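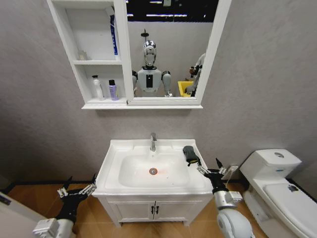 Tarirard生活設備センターは、洗面台まわりの使い方と手入れをまとめた利用者向け冊子「Clirnen 洗面所の手引き」を改訂し、2021/10/01より配布を開始しました。対象は、当センターが設備の管理を受託しているBrovico地区およびMarchal地区の集合住宅、学生寮、短期滞在用住戸です。改訂版では、これまで別々の案内に分かれていた「収納」「洗面器の手入れ」「小物の手洗い」の項目を一冊にまとめ、入居時の説明でそのまま使えるよう構成を改めました。収納の項目では、鏡の横に開放棚を備えた壁掛けの鏡付きキャビネットを基本の形として取り上げています。棚板で上下に仕切られた棚のうち、上段には歯磨き用と思われる細いチューブのような軽い物を立て、下段にはポンプ式のボトルなど高さのある容器を並べる置き方が、説明の出発点となっています。

冊子は40ページ、初版の発行部数は2400部です。既に入居している世帯には各棟の管理窓口を通じて配布し、新たに入居される方には鍵の引き渡しの際にお渡しします。旧版の案内をお持ちの方は、差し替えのうえ処分していただいて差し支えありません。掲示板に貼られている旧版の抜粋についても、順次新しいものに貼り替えます。

今回の改訂は、入居者から寄せられる問い合わせの内容が変化してきたことを受けたものです。従来は蛇口の水漏れや排水の詰まりなど、修理に関する相談が中心でした。近年は「棚に何を置いてよいのか」「洗面器で衣類を洗ってもよいのか」「陶器の表面についた色をどう落とせばよいのか」といった、日常の使い方に関する相談が増えています。旧版ではこれらについての記述が少なく、管理窓口ごとに回答が異なる例も見られました。改訂にあたっては、両地区の窓口に残る相談記録を読み直し、回答の表現を統一しています。

収納の項目では、棚の上に物を置く際の目安を示しました。液体の入った容器は蓋を閉めた状態で下段に置くこと、容器の底に残った水分を拭いてから戻すこと、洗面器の縁を物置き場として常用しないことの三点を基本としています。鏡の扉の有無や棚の左右の配置は住戸によって異なりますので、図版はご自身の住戸の設備に読み替えてご覧ください。棚板への粘着式フックの取り付けは、退去時に表面が剥がれる原因となるため、引き続きご遠慮いただいています。

便器が洗面台に隣接している住戸については、別に節を設けました。洗面用の布と便器まわりの掃除用の布を分けて保管すること、洗面台の下や横に掃除用品を置く場合には通路をふさがないことなどを記しています。床が木目調のタイルで仕上げられている住戸では、水滴に気づきにくい場合があります。洗面台の前に敷物を置く際は、下に水が回っていないかをときどき確認してください。

洗面器の手入れについては、陶器製の洗面器と一体になった天板を例に、日常の拭き取りと定期的な洗浄とに分けて説明しました。日常の手入れは、柔らかい布による拭き取りを基本とします。研磨剤を含む洗剤や金属製のたわしは、釉薬の表面に細かな傷をつけるおそれがあるため使用しないでください。酸性の洗剤と塩素系の洗剤を続けて用いることは、冊子の中でも重ねて注意を促しています。

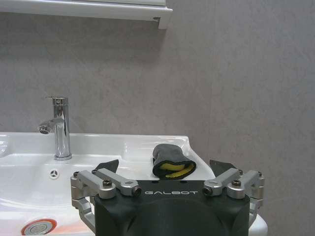
Tarirard生活設備センター 住戸設備課

小物の手洗いは、今回の改訂で最も記述を増やした項目です。靴下、ハンカチ、布巾など、洗濯機を回すほどではない少量の布類を洗面器で洗うことは、当センターが管理する住戸において特に制限していません。ただし、洗う前後に布を置く場所については注意が必要です。冊子では、洗面器の奥の縁に濃い灰色の靴下を一つ、まとめて置いた状態を例に、縁の清掃と併せて確認していただきたい点を説明しています。

第一に、蛇口の根元に布を密着させたままにしないことです。単レバー式の混合栓は、根元に水がたまりやすい構造のものがあります。布が水分を含んだまま触れていると、接合部に水あかが固着し、取り除く際に表面のめっきを傷める例があります。布を一時的に縁へ置く場合は蛇口から離し、手洗いが終わった時点で必ず片づけてください。

第二に、あふれ防止口をふさがないことです。洗面器の内壁、蛇口の下方に設けられた小さな丸い穴がこれに当たります。水をためて洗う際、布がこの穴に張り付くと、本来の排水ができません。水をためる場合は洗面器の容量に余裕を残し、その場を離れないようお願いいたします。穴の周囲の金具は、歯の細かい柔らかいブラシで汚れを落とし、工具で無理に外さないでください。

第三に、排水口まわりの確認です。毛羽や糸くずは少量でも排水栓の下に絡まり、流れを悪くします。手洗いの後は栓のまわりに残った繊維を指や布で取り除き、可燃ごみとして処分してください。流し去ることを前提とした使い方は避けていただくよう、冊子では図を添えて示しています。栓が取り外せる形式かどうかは住戸によって異なります。引き抜いて外れない場合には力を加えず、管理窓口にお問い合わせください。

色移りについても項目を設けました。濃い色の布は、初回の洗いで染料が出ることがあります。陶器の表面に色が残った場合は、時間を置かずに中性洗剤を含ませた布で拭き取ってください。時間が経過した着色に漂白剤を用いる場合は、換気を行い、製品の表示に従って使用量を守ってください。洗面器の中に布を浸けたまま一晩置くことは、布と陶器の双方にとって望ましくありません。

布の絞り方については、編み地やパイル地のものを強くねじると形が崩れやすいことから、両手で挟んで押し、水を切る方法を勧めています。厚手の靴下は、つま先とかかとに洗剤が残りやすい部分です。裏返してすすぎ、指先にぬめりを感じなくなるまで水を替えてください。

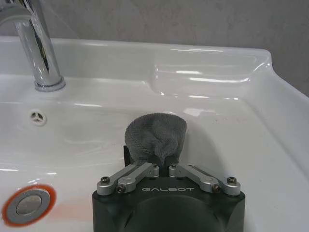

すすぎを終えた布は、蛇口や鏡の枠に掛けず、浴室の物干しまたは各住戸に備え付けの干し具をご利用ください。レバーに布を掛けると、重みで水栓がわずかに開き、気づかないうちに水が流れ続けることがあります。短期滞在用住戸のうち干し具を備えていない部屋には、折り畳み式のものを貸し出します。貸し出しを希望される方は、棟の管理窓口で部屋番号をお申し出ください。

なお、洗面器での手洗いは少量の布類に限ります。上着、寝具、敷物など、水を含むと重くなるものは対象外です。洗面器の縁に大きな荷重がかかると、壁との取り合い部分に隙間が生じることがあります。大きなものの洗濯には、各棟の共用洗濯室または最寄りの施設をご利用ください。

配布に合わせ、Brovico地区とMarchal地区の2会場で説明会を開催します。説明会では、鏡付きキャビネットと洗面台を据え付けた展示区画を用い、棚の整え方、蛇口まわりの拭き方、少量の布の手洗いについて順を追ってご案内します。参加は無料で、事前の申し込みは必要ありません。会場の所在地と開始時刻は、各棟の掲示および配布時の同封資料でお知らせします。当日は冊子をご持参ください。お持ちでない方には受付でお渡しします。

展示区画の洗面台には、入居者の住戸と同様に、開放棚、鏡、単レバー式の混合栓を備えました。壁は薄い灰色、洗面器とキャビネットは白で統一しています。説明会の期間外の見学については、受け入れの準備が整い次第、改めてお知らせします。

同封の回答用紙では、冊子の記述で分かりにくかった箇所、住戸の設備と図版が合わなかった箇所についてご意見を伺います。記入は任意で、氏名の記載は必要ありません。いただいたご意見は項目ごとに整理し、12月に発行する追補に反映する予定です。追補では、排水栓の形式別の手入れと、寒い時期の水栓の取り扱いを新たに扱います。追補は冊子の巻末に綴じ込める形式とし、配布方法は本体と同様とします。

また、文字を大きくした版を併せて作成しました。通常版と内容は同一で、ご希望の方に窓口でお渡ししています。複数の方がお住まいの世帯で追加の冊子が必要な場合は、1世帯につき2部まで無償でお渡しします。事業者の方が社宅や宿泊施設などで冊子の利用を希望される場合は、あらかじめ住戸設備課へご相談ください。図版の一部を切り離しての転載はお断りしています。

設備の故障、破損、水漏れについては、冊子の配布後もこれまでどおり各棟の管理窓口で受け付けます。水が止まらない場合は、洗面台下の止水栓を閉めたうえでご連絡ください。止水栓の位置が分からない場合は、入居時にお渡しした設備図をご参照ください。

本件に関するお問い合わせ
Tarirard生活設備センター 住戸設備課
「Clirnen 洗面所の手引き」担当
受付:各棟管理窓口を通じてお申し出ください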